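BENCH NOTES: THE SORTING CELL, JULY

Quick one this month, the kettle is on and the hall closes at 9.

The two-arm build in the Brestwood back bay is alive. Both arms powered up, both grippers open and close when told, and the bench got new brown paper. Job for the summer is the same as in the last newsletter: panel buttons out of the middle of the table, into the right bins, no hands. Nestor Tolentino has the arms, Precious Padilla has the code, I have the broom.

Where we are, piece by piece.

Picking up

Not great, getting there. Mushroom-head buttons are a pain. Round cap one end, square block the other, and they lie however they like. Fingers close on the cap, cap rolls, whole thing scoots off an inch and you start again. Nestor filed the fingertips flatter and we now go for the body just behind the collar. Much better. Still bad when two are touching. Precious wants a little nudge move first, to push them apart before the grab. She has it working in the simulator, wich is not the table.

The reds are the practice set for now, some with the striped yellow and black band, some plain.

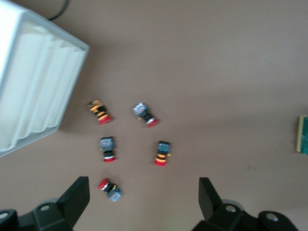
Telling them apart

Color is easy. Red cap, green cap, done by lunch. Telling a striped body from a plain one is harder, depends which side is up, and the view from the wrist is close but narrow. So we use the overhead view to choose and the wrist view to line up. Two views not agreeing on where the table is cost us a whole evening. Turned out somebody (me) had leaned on the post. Please don't lean on the posts.

Last proper run before this went out: 60 tries, all from the practice set. Precious has the log if you want to see the misses, she's filed them as run 269 on the shared drive. Don't rename the folder, the script looks for it by name.

Bins

Cardboard down one side, white shelving down the other. Cardboard was meant to be temporary. Nestor has drawn a proper rack and called it the Korcombe, don't ask me, and it'll get made when the laser cutter is back from repair. Until then if you're tossing boxes, small stiff ones with a slot cut in the side are just what we want.
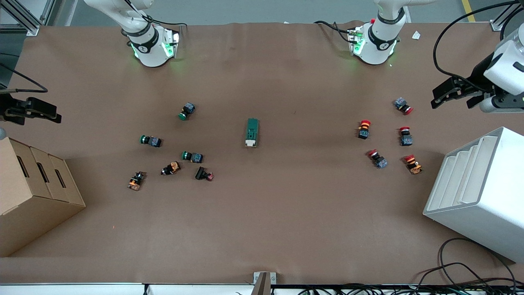
The bench from overhead, greens and a few others to the left, reds to the right.

Wanted

Cable clips, any size, the front corner by the shelves is a birds nest. More dead buttons, any color, especially ones with the contact block still on. Dagdag Salvage will hold a box for us but someone with a car has to fetch it. A roll of brown paper, heavier than what we have, it creases round the arm bases and the creases confuse the camera.

The Irnthorpe group have asked to come over and look. Fine by us, after the nudge move works. Bay door code has changed to 3029, members only, dont write it on the whiteboard again.

Come by any evening from 6. Safety glasses on the hook, stay behind the yellow line while the arms are moving.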